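About Plorkanar

Reality TV news, episode recaps and reunion coverage 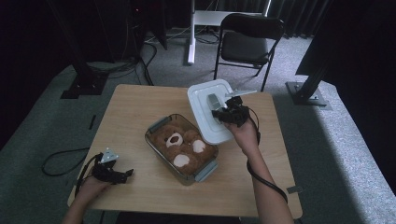
Teddy bear in a glass baking dish, with the white lid above the table.

Who we are

Plorkanar is a news and recap site for people who watch reality television. We cover dating shows, housewife-style ensemble shows, house-share competitions, cooking contests, renovation shows and the talk shows and podcasts where the cast members go afterward. We are independently owned. No network, streaming service or production company holds a share in the business.

The site was started by Verna Whitlock and Nanna Baldursdóttir, who still run it. They met on a message board for a dating competition that was canceled after two seasons. Verna had worked as a court reporter and was posting long, careful summaries of each episode. Nanna was correcting the air dates. They moved the summaries to their own site in July of the following year, and people from the board came along.

We now follow 34 shows during a normal year. The list changes each fall. A show is added when one of our writers wants to cover a full season from start to finish, and dropped when it ends or when readers stop opening the recaps. The current list is on the Shows page, with the name of the writer who covers each one.

What we publish

Recaps. A recap goes up the morning after an episode airs in the Eastern time zone. It covers the whole episode in order, including the parts before the opening titles. Recaps always contain spoilers. The headline and the first paragraph do not.

News. Castings, exits, engagements, divorces, lawsuits, renewals and cancellations. News items are short. If a story is still developing we add to the same page and mark the time of each addition at the top.

Reunion coverage. Reunions get a running post while they air and a full write-up the next day. For three-part reunions we publish a write-up for each part.

Cast pages. Every cast member who has appeared in at least half a season on a show we cover has a page. It lists seasons, jobs mentioned on the show, relationships shown on the show, and links to our coverage. We have 638 cast pages at the moment. Cast members can write to us to correct their own page, and many do, mostly over the spelling of a business name or the order of their marriages.

The Jenik. Our weekly newsletter. It is named after the apartment building where Verna was living when she wrote the first one. It has the week's main stories, next week's air times, and one longer piece that does not run on the site. It is free. You can sign up at the bottom of any page and unsubscribe from the bottom of any issue.

How we report

Most celebrity news starts with somebody else's report, and ours is no different. When we pick up a story from another outlet we name the outlet in the first two sentences and link to it. When we have the story ourselves we say how we got it, as far as we can do that without exposing a source.

Arrests and court cases are handled by Verna or by someone she has trained. We read the police report, the complaint or the docket before we publish. If we have not been able to get the document, the story says so. An arrest is reported as an arrest, and a charge is reported as a charge. We go back to these stories when the case is closed and update the original page with the result, even if it has been two years and the person is no longer on television. Mug shots are not used on the home page or in social posts.

We do not report a pregnancy until the person has announced it. The same goes for a medical diagnosis. We do not name or show the children of cast members unless they are part of the show, and we take down old mentions when a child stops appearing.

Social media posts are quoted word for word, with spelling left alone. A deleted post may be quoted if we saw it ourselves before it was removed. We do not use screenshots sent in by readers unless we can match them to something else.

Blind items, body language readings and guesses about plastic surgery are not published here. Readers sometimes bring them up in the comments, and the moderators remove them.

Spoilers from filming

Some of our readers want to know who wins before the season starts. Others would like us never to mention it. Spoilers that come from filming, such as who was seen with whom at an airport, are kept in one section with its own page color and its own comment threads. They do not appear in the newsletter, in push alerts or in the list of related stories. If you never open the Spoilers section you should be able to read the rest of the site safely. If one slips through, use the flag button and we will move it.

Who writes for us

Verna Whitlock is the editor. She edits all news stories and covers two of the older ensemble shows herself. Before Plorkanar she spent eleven years in county courtrooms. She handles legal letters, and she would like the people sending them to put the name of the article in the subject line.

Nanna Baldursdóttir is the publisher. She looks after the cast pages, the calendar, the advertising and the payroll. She grew up in Akureyri and moved to the United States for college. Her recaps of Nordic dating shows run in the International section in winter, when most of the American shows are off the air.

The recaps are written by freelancers, each of whom takes a full season at a time. They are paid per episode, with a higher rate for episodes over ninety minutes and for anything live. Writers do not accept gifts, trips or set visits from the shows they cover. Screeners are accepted. A recap written from a screener is checked against the broadcast version before it goes up, as scenes are sometimes cut or moved.

Writers may have favorites and are free to say so. They may not be friends with, work for or sell products for a cast member on their show. One writer had to give up a season when her cousin was cast in it. She came back for the next one.

The office

We rent two rooms on the second floor of the Van Dusen building, above a dry cleaner. One room has desks and the other has the television, a long couch and the kitchen counter. Most of the recap writers work from home in other time zones and have never been here. We are not open to visitors, and packages sent to cast members in our care cannot be forwarded.

Finale nights are the exception to the work-from-home rule. Anyone who lives within driving distance is welcome to come in, and dinner is paid for. The order is the same every time: noodles, dumplings, and a plain rice for Nanna.

How we make money

Advertising pays for most of the site. Ad sales are handled by Bodov, an outside agency. They do not see stories before publication and we do not see the ad bookings until they run. We do not take advertising for weight loss products, online casinos or cast members' own businesses.

The rest comes from memberships. Members get the site without ads, an early copy of the newsletter and a vote in the yearly poll that decides which older show we will go back and recap from the first episode. Almost 230 people joined in the first month, which covered the rent on the second room. Recaps, news and cast pages stay free to read for everyone.

Some product links, mainly to cookbooks and memoirs, earn us a small commission. They are marked with an asterisk.

Corrections

Corrections are placed at the bottom of the story with a line explaining what was wrong. If the mistake was in the headline, the correction goes at the top. Spelling and punctuation are fixed without a note. Write to the corrections address on the Contact page and include a link. A person reads that mailbox every weekday morning.

We do not remove accurate stories on request. We will consider removing a name from a story when the person was never a cast member and was mentioned only in passing.

Comments

You need an account to comment. Threads open with each recap and close after two weeks. Please keep to the episode being discussed. Criticism of what people do on the show is fine. Comments about weight, race, religion, disability or anyone's children are deleted, and a second one ends the account. Comments over 200 words are folded, and readers can click to open them.

Cast members do read the threads, and some have accounts. Those who ask for it get a small mark next to their name after we confirm who they are.

Tips and contact

Tips can be sent through the form on the Contact page. You do not have to give your name, but we can do more with a tip if we are able to write back. Please do not send us anything covered by a contract you have signed without talking to a lawyer first. We do not pay for tips.

We cannot pass on messages to cast members, help with casting applications or settle disputes over merchandise bought from a cast member's store.

Writers who would like to cover a show should send two sample recaps of different episodes and the name of the show they want. Applications for the spring shows close on 9th November. We answer all of them, though in a busy season it can take until the new year.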